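Home Products Rindus Planner Downloads Support Contact

Rindus Task Planner

Rindus is planning software for service robots that work in homes and small kitchens. It takes a written task, breaks it into steps and hands each step to the arm controller. It runs on an ordinary desktop computer or on the robot's own computer, with or without a network connection.

What you get

The licence covers the planner, the scene editor and the Morelli simulator. The task library has 183 ready-made tasks, sorted by room. Each one is a plain text file, so you can copy it, change the order of the steps and save it under a new name. The February release added 7 tasks for dials and knobs.

Rindus works with 6 arm controllers. The list is on the Downloads page, along with the driver for each. If your controller isn't there, the Clandon interface kit lets you write your own driver in Python or C++.

Setting up a scene

Scenes can be built in the editor or imported as a mesh. After importing, you mark the points the planner should know about – a switch, a dial, the corner of a panel. Markers show as red dots in the viewer and stay with the object if you move it.

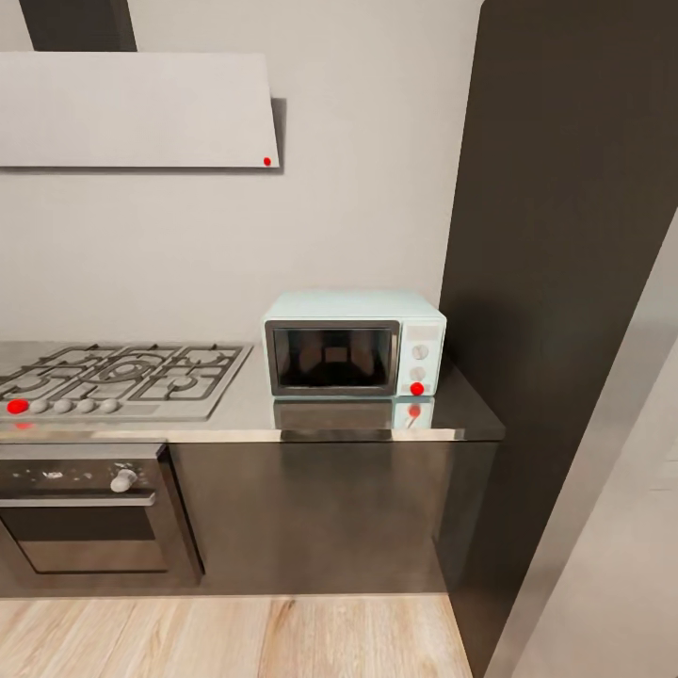
Each marker has a name, a type and an approach direction. The type tells the planner which motions are allowed there: press, turn, pull or touch. Approach directions are set by hand, and a wrong one is the usual cause of a plan that fails at the last step. Run the reach check before you save.

Colours, marker size and labels can be changed under View. Reflections can be turned off for slower graphics cards.

Price and ordering

Single-seat licence: $1899, including one year of updates. Teaching licences are sold through our Cestulside office. Orders are sent by download link only – there is no boxed version.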